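Applies to the Stosura and Stosura Plus height-adjustable desks. Keep these pages with the hex key in the Mekik parts bag.

## 4. Setting up the control box and handset

Finish Section 3 before you start. The legs must be bolted to the top and all bolts fully tightened. Leave the desk unplugged until step 9.

1. With the desk upside down on a blanket, find the two pilot holes near the rear crossbar.
2. Line up the control box with the holes. The three sockets marked M1, M2 and HS face the left leg.
3. Fasten the box with two short screws. Stop when the heads touch the plastic.
4. Push the left leg plug into M1 and the right leg plug into M2 until each one clicks.
5. Screw the handset to the front edge, on either side. Its cable goes to HS.
6. Stick the cable clips along the crossbar and press the cables into them. Leave a little slack at each leg.

**CAUTION:** Do not use the long screws from bag C on the control box or the handset. They will come through the top.

7. Turn the desk over. Two people are needed for this. Lift by the frame, never by the top or the handset.
8. Set the desk in place and level it with the feet. Check that it does not rock.
9. Connect the power cord to the control box, then to a grounded wall outlet.

Do not run the desk from an extension cord or from a power strip that already feeds a heater or a printer.

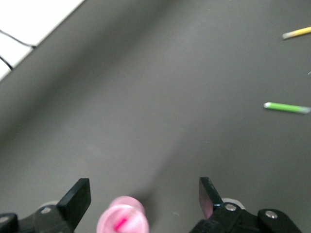

Leave enough free cable for the full travel of the desk. Anything that sits on the top and plugs into the wall needs to reach when the desk is at its highest position. Raise the desk all the way once and check each cord before you tie anything down.

## 4.1 First reset

The desk will not move normally until it has been reset.

1. Clear the space under the desk.
2. Press and hold the down button. The desk lowers slowly, stops, and then moves up slightly.
3. Release the button when the display shows a height.

If the display shows E6, one leg is not connected. Unplug the desk, check M1 and M2, and repeat the reset. If E6 comes back, write to Zapata parts service with the serial number from the label on the control box.

## 4.2 Saving a height

1. Move the desk to the height you want.
2. Press S. The display flashes.
3. Press 1, 2 or 3 while it is still flashing.

Saved heights are kept when the power is off. A reset does not erase them.

**Note:** On the Stosura Plus, the Nustar handset has a fourth memory button. It works the same way.

## 4.3 Load and duty cycle

The desk can lift up to 80 kg, including the top. Spread the weight evenly between the legs. Do not sit or stand on it.

After repeated use the motors may pause and the display shows HOT. Wait 35 minutes with the desk plugged in. Do not press the buttons during this time.

Keep at least 6 cm between the desk and any wall, shelf or window sill.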